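The Housekeepers Who Grade the Robot

At a serviced-apartment company in Droltitz, the first jobs changed by automation were changed by a robot that exists only on a screen

2019-01-08

Ese Tamuno cleaned apartments for Allora before she was moved to a desk on the ground floor. She still wears the company's gray tunic, out of habit and for the pockets. Her shift starts at seven, as it did before, and the first thing she does is read what the robot did overnight.

The robot is a piece of software. It has two arms and a gripper at the end of each, and it works in rooms that are also software. Allora rents furnished apartments by the week and the month, and it wants a machine that can put a kitchen back in order between guests: dishes away, counter cleared, small appliances where they belong. The company has hired Balogun, an engineering firm across the river, to develop one. Until the hardware is ready, everything happens in a simulator called Lemeo.

Tamuno is one of five former housekeepers who now spend part or all of their week reviewing what happens in it. They watch attempts, mark each one as acceptable or not, and write down why. By the end of last year the group had reviewed 3,266 of them.

"I thought it would be like watching television," she says. "It's more like inspecting a room after a new girl has done it. You look at the same places every time." 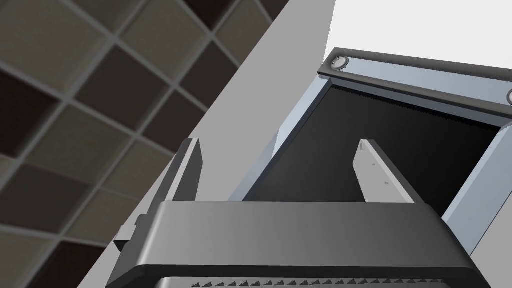 A gripper inside Lemeo, its two fingers open. The rooms and the robot are both computer-generated.

The work came about by accident. Balogun's engineers had been doing the grading themselves, and they were passing attempts that Allora's managers kept rejecting. A cup would be on the shelf, so the engineer marked the attempt as good. The manager would point out that the cup was upside down on a surface that gets wiped once a week, or that its handle faced the wall and a guest would have to turn it to pick it up. After two months of this, Nektarios Karagiannis, who runs the Balogun side of the project, asked Allora to lend him someone from the floors.

"We were arguing about software when the disagreement was over housekeeping," Karagiannis says. "We had written a goal that said 'on the shelf.' A housekeeper has a much longer idea of what that means."

The first person lent was Tamuno. She had been with the company longer than most and she had trained new staff, which gave her a way of explaining things in order. Her notes from the first week fill most of a school exercise book, and Karagiannis has a photocopy. Some of the rules in it are now in the software. Bread goes away from the toaster. Nothing stands closer to the edge of a counter than the width of a hand. A cloth is never left folded wet.

Others could not be used. One says only, "It looks wrong." Karagiannis has circled it and written a question mark.

The job takes a while to learn. A reviewer sits in front of two monitors, one showing the room through the robot's own viewpoint and the other showing a list of steps. The robot's view is hard to get used to. It swings when the robot turns, and the arms take up a lot of it. Ceilings appear where a person would expect a floor. Several of the housekeepers felt sick on the first day, and one asked to go back to the floors and was allowed to.

The rooms are built from standard parts, with walls, counters and furniture shuffled into new arrangements so that the software does not simply memorize one apartment. Most of them look plausible. The reviewers have found that they judge the strange ones more harshly, and they have been asked to watch for that. 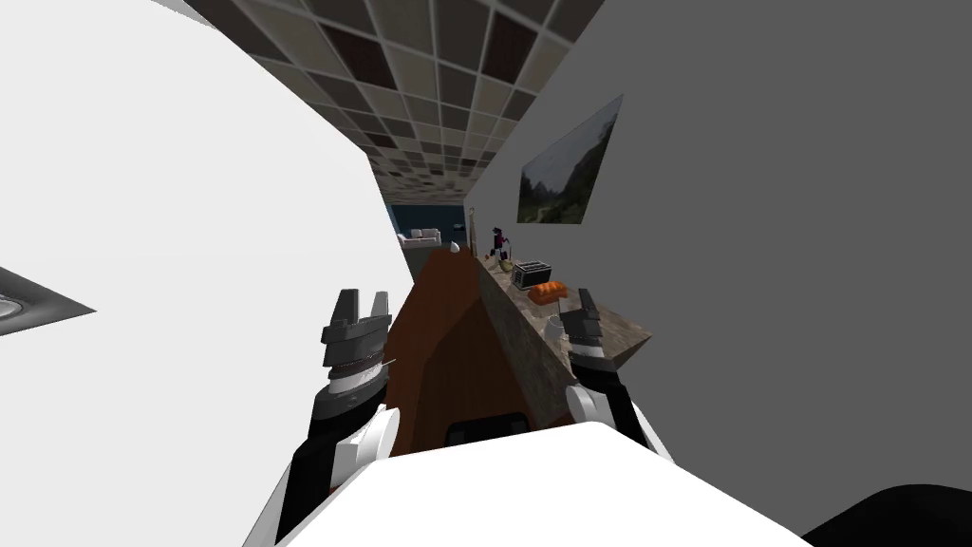
Narrow kitchens are the ones that cause arguments. Allora has many of them, in the older buildings near the station, and a person working in one turns sideways without thinking. A machine with two arms has to plan for it. Tamuno and her colleagues pushed for a rule that the robot should finish the far end of a counter before the near end, the way they do, so that it backs out of a clean room. Balogun's engineers resisted at first on the grounds that it made the routes longer. The rule went in, and breakages in the simulator went down enough that it stayed.

What the project will do to jobs is a question that comes up quickly with anyone at Allora. The company employs 19 people in housekeeping in Droltitz, including the ones who now review. Management has told them in writing that no position will be cut before the first physical machine has been tested, and testing is not scheduled to begin until February at the earliest. The letter says nothing of what happens after that. Several copies of it are pinned up in the linen room.

Opinions on the floors are divided, and they divide in ways that do not follow age or length of service. One woman who has cleaned for most of her working life says she would give the kitchens away tomorrow and keep the bedrooms. Kitchens are where her back hurts. A younger colleague says the kitchen is the only part of an apartment where you can see that you have done something, and that a job made up of beds and bathrooms would be a worse job. Both of them expect the machine to be slower than they are. On present results they are right: in the simulator it takes far longer than a person to clear a counter, and that is with no guest's belongings in the way.

Pay has been a sore point. Reviewers were first kept on the housekeeping rate, which meant that Tamuno was correcting the work of engineers who earned a good deal more. She raised it in the autumn. The company now pays a supplement for review hours, and it has written a job description, though the title changed twice before anyone printed it. The current one is "quality reviewer." On the floors they say "the graders."

There is also the matter of sitting down. Tamuno has gained a chair and lost her daily walking, and she is not sure about the trade. She takes the stairs to the top floor at lunch. She misses the guests less than she thought she would, and her coworkers more. The review room has a door that closes, and people knock on it, which they never did when she was in a corridor with a cart.

Karagiannis says the reviewers have changed how his own staff work. Each engineer on the project now spends a day with a housekeeping team before touching the goal definitions. He did it himself, in shoes he describes as a mistake, and was put on glasses and cutlery. He was slow. The woman training him redid his drawer while he was still in the room.

"I had three pages of specification for that drawer," he says. "She did it in the time it took me to apologize."

He is careful when asked when a machine might work alone in an apartment with a real guest's things in it. The simulator has no spilled honey and no children's drawings held up with magnets. Cups in Lemeo do not have lipstick on them. He expects the first physical unit to spend a long period working next to a person, with that person in charge of when it stops, and he would like that person to be someone who has done the grading.

Tamuno has been asked whether she wants the position. She has said she will answer once she has seen the contract and the machine, in that order. In the meantime there are last night's attempts to get through. She marks the first one as failed and types her reason with two fingers: cup too near the edge, again.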